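2023年4月4日,星期二,阴

晚饭的碗还泡在水池里,我已经坐到桌前来了。轻重缓急,这个家里我说了算。

今天总算把二月那组雪景照片做成了一页。说是“一组”,其实挑来挑去只用了2张:一张是Rhodri Lewis在Greltville的坡上摔得四仰八叉,一张是他爬起来以后假装在看风景。后一张我更喜欢,人一装模作样就特别上相。

底纸换了三回。最先铺的是灰蓝格子,贴上去像医院的病号服;然后换米白,又像还没动手;最后翻出一张Staredico的旧纸,淡淡的芥末黄,带一点水渍纹。这张纸我买回来以后舍不得用,藏到连自己都忘了,翻出来时右上角已经折了。折就折吧,右上角正好拿来贴标题。手账这件事,一半是审美,一半是遮丑,我主要从事后一半。

标题本来想剪“冬日漫步”四个字。剪到“漫”字,三点水掉了一点,趴在地毯上找,只找到上个月丢的一枚铜色小脚钉。于是标题改成了“冬日”。简洁,有留白,别人问起来我就这么说。

Hạnh Lã下午发来消息,说她在Pivorbridge那家纸品店看到整套剪影纸,松树、雪橇、小木屋都有,打完折59块,问我要不要带一套。我回她说家里纸够用到退休。过了四分钟我又发了一条:带一套。她回了个句号。认识这么多年,她骂人越来越省字了。

顺手把纸盒子清点了一遍,这是个错误。整张的花纸197张,边角料、贴纸、标签、模切小件加起来1382件。数完我在椅子上坐了一会儿。按我现在的速度,一个月做两页,每页用三张纸,这盒子够我用到头发全白,还得指定一位继承人。Mogens Brøndum来送还裁纸刀的时候我把数字告诉他,他想了想,说他的更多,他不数。高人。

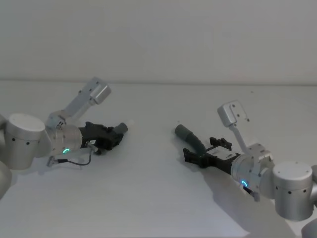 松树剪影贴上去以后总翘边,怎么办?胶别涂满,只在树干和最底下两根枝子上点一点白胶,盖一张烘焙纸,压在厚书底下过一夜,细枝就让它自己浮着。

这办法是Abdelkrim Naciri教的。他在自己的Naciri小铺里卖胶水,却劝大家少用胶,我一直担心他的生意。我压的是那本从没读完的园艺大全,分量够,终于派上用场。上回我图快,拿喷胶从头喷到尾,松树是服帖了,照片边上也糊了一层亮膜,我的袖口跟桌布还亲热了半个钟头。

排版倒是顺利。两张照片上下错开,摔跤那张在下,看风景那张在上,中间横一条撕边的牛皮纸当雪坡。撕边我练了很久,要领是手慢一点,往自己这边撕,白芯才露得出来。今天撕到第三条才像样,前两条我收进了边角料盒,所以那个1382已经不准了。再数一遍是不可能的。

树林放在左边,一大两小。最大那棵后面垫了泡棉胶,站起来一点,影子落在芥末黄上很好看。右下角空着,想写几句话,拿起白色墨水笔试了试,不出水;甩两下,出了,出在Rhodri的帽子上。我用牙签把它点成三颗雪花,左边又补了几颗,免得显得他一个人在下雪。补着补着收不住手,现在那天的雪比实际大得多。反正他摔得也比实际优雅,扯平。

手写的部分最后只写了一行:“他说他没滑,是坡动了。”字写歪了,往右上爬,跟那条坡倒是一个方向。

傍晚Ismail Younis来敲门借圆角打孔器,在桌边站着看了半天,问我那三棵树是不是西兰花。我说是松树。他说哦,又看了一会儿,说大的那棵还是有点像。打孔器我还是借给他了,没告诉他刀口该磨了。

他走后我越看越像。想过在树尖上加一颗星星,可那就成圣诞节了,日期对不上。加一只鸟?鸟我有,贴纸盒里有一整版,都是夏天的,红肚子,站在樱花枝上。剪掉樱花枝,它就得悬在半空。我剪了一只,放上去,拿下来,又放上去,先搁着没粘。

明天要做的:给白墨水笔洗笔头;把园艺大全挪开看看松树服不服;问Hạnh Lã那套纸里的小木屋有没有烟囱,没有的话我自己剪一个。还有洗碗。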